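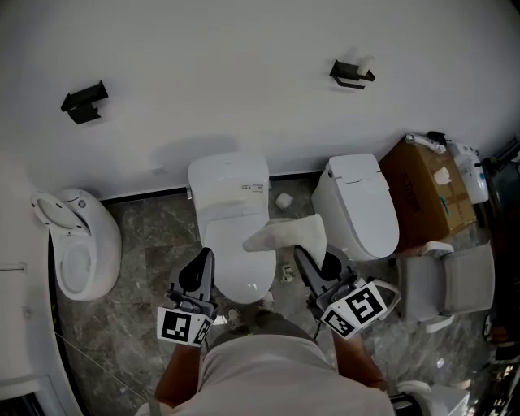
Smart toilets: questions we get at the Pirkgate showroom

Are smart toilets worth the money?

Sometimes. If all you want is a seat that closes and a bowl that flushes, a plain one does the job and has less in it to break. We sell both kinds and we still tell people to start with the plain one and argue themselves upward.

Do they really clean themselves?

Be careful with that phrase. Some models rinse the bowl before or after use. None we have come across will wipe its own lid. You will still need a cloth, and the top of the tank collects dust like any other shelf.

What should I wipe the lid with?

A soft cloth, plain water and a drop of dish soap. Skip scouring powder and anything with bleach in it. The Niradwood cleaning kit is fine, but we can't say it beats the dish soap.

Is the egg-shaped bowl harder to clean?

The outside is easier, with fewer corners. Behind it depends on how close it sits to the wall. Get down on your knees in the showroom and try reaching back there – brochures never show that part.

Does a tall tank flush better than a compact one?

Not by itself. Ask for the gallons per flush and the test results, then compare. Looks tell you very little.

Can I use my old toilet paper holder?

Yes, if you can reach it sitting down. Black ones look sharp and show water spots. Mounting one high on the wall suits a display better than most homes, so measure first.

How much do installers charge?

We were quoted $1,184 for one job with a new outlet, through Skidireck. Get a second price. Any quote that leaves out the electrical work isn't finished.

How long is the warranty?

On the Stan line, 12 months on the electronics. We think that's short for a $3,000 toilet, and we have told the supplier so.

Page last checked September 27, 2024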